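Notebook, sorting cell, August
Entry opened 8:40. Continues the entry on tether length.

Purpose of this block: get the written practice for the basket sort task to the point where Edileuza can run it from the page without asking me. Draft 3 of the Skerngate house rules is what we work to. Where this entry and draft 3 disagree, draft 3 holds until Lindsay signs the change.

Starting checks, in the order they were done:
Stop button tested from the operator chair and from the door. Both good.
Overhead rigging inspected by hand, hooks and shackles.
Floor cables walked end to end. No pinch under the table feet.
Hand opened and closed three times at low speed with nobody inside the line.
Joint speed limit set to 18 percent. Draft 3 says "low", which is not a setting. Change request 1: put the number in.
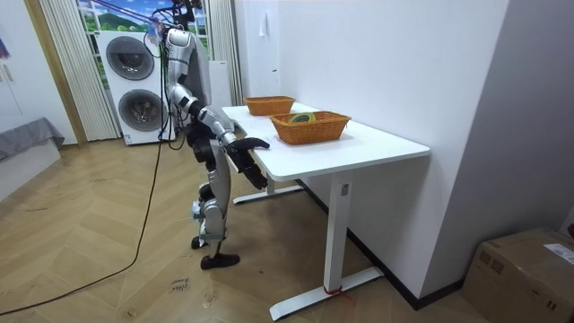

Robot at the left end of the table, hand over the near edge, tether overhead.

Standing position. Draft 3 gives the distance from the table but not what it is measured from. Edileuza measured from the toe of the foot and I measured from the ankle joint, and we disagreed by enough to matter at full reach. We will use the toe. Change request 2.

Cable on the floor. The rule is that slack goes away from the walking side. It was followed, but the curve is wide and anyone coming round for the sofa has to step over it. I would like a fixed route marked on the floor, with the mark treated as part of the cell. Lindsay's view is that floor marks get ignored after a month and a cable cover is better. Not settled. Asked for a price on a Myklebust cover in the long length.

Labels. The practice so far is that each basket has its category written in front of it, lowercase, black, readable from the robot side. The reason for the rule is the reviewers. They see the episode and nothing else, and in the first batch they were guessing which basket was the target. Since the labels went in, disagreements between reviewers have dropped to 9 in 200 episodes, and most of those are about whether a release counts when the item touches the rim first. 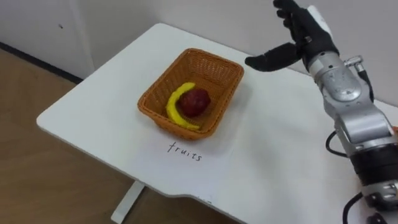
On rim contact, the wording in draft 3 is "item placed in basket without incident", and two people can read that two ways. Proposed wording: the item is at rest inside the rim, no part of the hand is in contact with it, and the basket has not moved off its label. A rim touch on the way in is allowed and gets noted. A basket pushed off its label is a fail even if the item is in the right place. Edileuza thinks this last part is harsh. I think a basket that moves is a basket that will one day go off the edge with something in it. Change request 3, her objection recorded.

Category contents. Two categories in use, fruits and office supplies. Items must be clearly one or the other. The Clestach item list still has a pencil case shaped like a melon on it. Remove.

Spacing. The baskets should be far enough apart that the hand can stop and open over bare table on either side without crossing a rim. We tried a closer layout before lunch and went back. At the closer spacing the operator slows down over the gap and the timing data is no use. 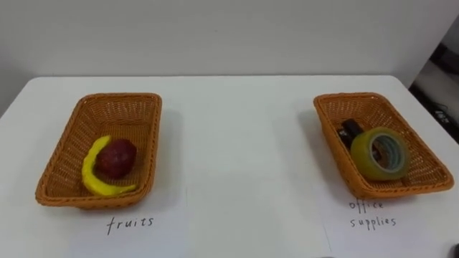

Two-basket layout, arms out of view. Fruits left, office supplies right.

Reset rule. Between episodes the operator takes hands off the controls and says "clear", the second person answers "clear", and only then does anybody reach over the table. We caught ourselves skipping the answer by episode 6. It is easy to skip, as both people can see the robot is still. The rule stays as written. If the answer is missed, the next episode is void and logged as void. That cost us two today.

Approach to the item. Draft 3 wants the hand to come in from above. With the banana and the apple together this is awkward, and an approach over the side of the basket is shorter. I have no objection to a side approach if the fingers clear the rim with the hand already open. Closing on the way over the rim should be forbidden outright, as that is how a fingertip catches the weave. Change request 4.
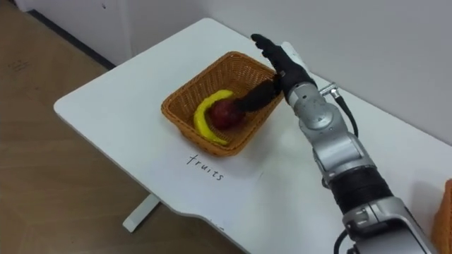

Skerngate Robotics Workshop, Handling and Safety Group

Logging. The Asturov logger writes its own start time, and the paper sheet has a second one. They drift. From now on the paper sheet carries the episode number only and the logger's time is the time. Initials of both people stay on paper.

Session total 18 episodes, the two voids included. One stop button press, by me, for a cable loop I did not like the look of at the forearm. Loop was within limits when measured. Press logged as precautionary, no action against the run. Draft 3 has no box for a precautionary stop and it needs one, or people will hesitate over which box to tick. Change request 5.

Open:
Cable cover price, me.
Wording for requests 1 to 5, typed up for Lindsay, Edileuza.
Decide whether labels are rewritten at each setup or only when faded. I say each setup.
Toe position to be taped before the next run.

Power down 16:20, robot held by rigging, stop button left in.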